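Karketti Work Table and Table Set
Sold by Drulelero, Stasosthorpe

Product number: 362
Availability: in stock, ships flat
Assembly: two people, hand tools

The Karketti is a plain work table with a light wood top, made for kitchens, classrooms, workshops and any large room where people sort, pack or prepare things by hand. It comes as a table alone or with the Table Set, a group of small items that suit the top and can be bought one by one.

The top is smooth, with a slight gloss. It wipes down with a damp cloth and mild soap. Wood tops pick up fine scratches with use, and most can be left alone. A deeper one can be sanded by hand along the grain and oiled again.

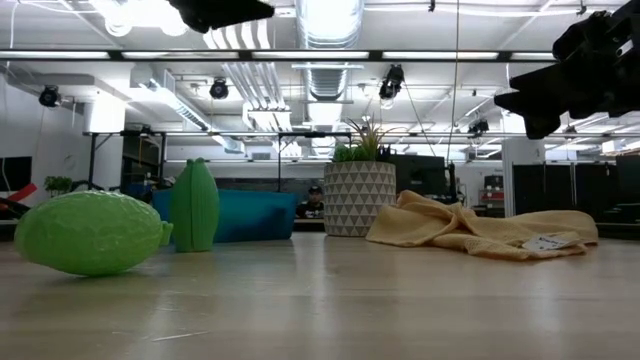
Table top with blue bin, planter and cloth. Produce not included.

What is in the Table Set

Blue bin. Low and smooth-sided, with a straight rim. Use it for fruit, vegetables, packets or small parts. It is light enough to move with one hand when full of limes. Wash by hand.

Planter. Supplied in one of two styles, the grey and off-white triangle pattern or the white textured pot. Plants are sold separately by our garden department. Succulents do well in both. Put a saucer under the pot if you water it on the table, and lift it now and then so the wood underneath can dry.

Cloth. Woven, in tan-yellow, with a sewn-in fabric tag. Wash it separately the first time – the color can run. Spare cloths come in packs of 3.

Oil. One 500 ml bottle of Takeda wood oil, enough for several coats on the standard top.

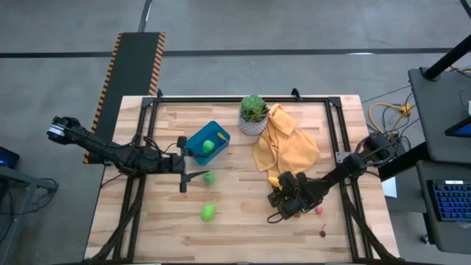
Khải Hứa
Product Manager, Tables and Storage

Limes and other small produce roll, so set the bin down first and fill it from the near side. Placed toward the back of the table, it leaves the front clear for sorting. The planter and the cloth can sit beside it.

Care

Oil the top before first use and again when the wood looks dull. Wipe on a thin coat, leave it overnight and buff off what is left. Wipe up citrus juice soon after it spills. Do not put hot pans straight on the wood.

Delivery and returns

Tables leave our Stasosthorpe warehouse within 7 working days. Orders placed in December may take longer. Unused items can be returned in their packing – opened oil cannot. Replacement bins, planters and cloths can be ordered under the same product number.

Page updated Monday, March 23, 2026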